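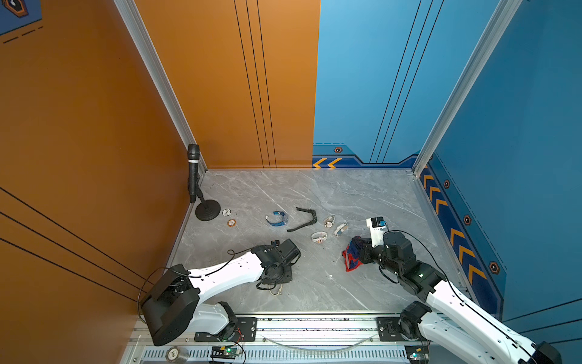

图1 隔间内待整理的腕表与腕带,左后角为话筒及底座

十月 工作间整理记录

一、事由
Vunis项目小件物品库进入季度盘点阶段。本次整理对象为腕表、腕带类,兼及与其同处一间的话筒和筹码。整理依据为Madar库房现行编号办法,登记结果并入Shi工作间总册。

二、整理前状况
隔间地面为灰色大理石纹,带白色纹路。腕表类物品散置于地面中部,未按类别分开。蓝色腕表一只,表带蓝白相间,侧卧,表带呈卷曲状。其右为黑色腕带状物品一件,弯折,斜放。再往右为浅色表带腕表三只,其中圆形银色表面者直立,细窄浅色表带者与之相邻,粉白色表带、银色表壳者位置最靠前。
话筒与筹码另行登记,不列入腕表类。

三、编号与登记
1. 蓝色腕表沿用原编号187,不作变更。登记时表带颜色写“蓝白”,旧册仅写“蓝”,已更正。
2. 圆形银色表面腕表编为525。
3. 粉白色表带腕表编为573。旧册将其归入“白色表带”,与525号易混,此次在备注栏补记银色表壳一项。
4. 细窄浅色表带腕表暂无编号。总册中有两条记录与之相近,均未注明表带宽度,待核对后补录。
5. 黑色腕带状物品暂列“腕带(待定)”。是否带有表头,应以实物检查为准,检查前不得归入腕表类。

四、收纳意见
腕表类原用深口收纳盒,表带相互缠绕,取用不便,且表壳之间容易磕碰。拟改用Hidmont浅格盘,一格一件,表面朝上,表带扣合后放入。表带较硬、不能放平的,可侧放,但不得在其上叠压其他物品。
浅色表带易沾染深色,应与黑色、蓝色表带分盘存放。擦拭用干燥软布,金属部分与表带分别擦拭,不使用含酒精的清洁剂。标签系于表扣一端,不得粘贴在表壳背面;旧标签残胶较多,去除时应先在不显眼处试擦。
话筒与底座登记为一套,收纳时分开放置,底座在下层,话筒单独套袋。底座较重,不得与腕表同箱。
话筒底座旁筹码两枚,一枚白色带深色图案,一枚橙白相间。筹码类总册登记数为500,这两枚是否包含在内,册中未见说明。暂以小袋封存,袋外注明“待并”,不得自行投入大盒。

五、场地
隔间橙、蓝两色墙面及深蓝色踢脚带保持原样,擦拭地面时注意踢脚带上的黄色箭头和六角螺栓图案,不得使用硬质刷具。墙角铝制立柱下方易积灰,每次整理后应单独清理。左上方蓝色张贴画不作移动,如需更换,另行申请。
地面擦净并晾干后方可重新摆放物品。

六、讨论记录
有同事提出按表带颜色归类,查找较快。经讨论,颜色仅作备注,归类仍以编号为准。理由是浅色表带在不同灯光下登记结果不一,旧册中同一件物品先后写作“白”“米白”“浅粉”,已造成重复建号。今后颜色栏由登记人和复核人各填一次,不一致时两种写法并存,不涂改。
另有同事询问各表走时是否需要校准。本库腕表仅作陈列和摆放之用,不作走时要求,电池情况也不在本次登记范围之内。长期存放的电子机芯腕表是否取出电池,留待下次讨论。

七、待办
核对细窄浅色表带腕表的两条旧记录,确定编号。
检查黑色腕带状物品,确定类别。
查明筹码登记数的统计口径。
领取浅格盘,并在盘侧贴好号段标签。
将187号的颜色更正抄送Madar库房,旧册原页保留备查。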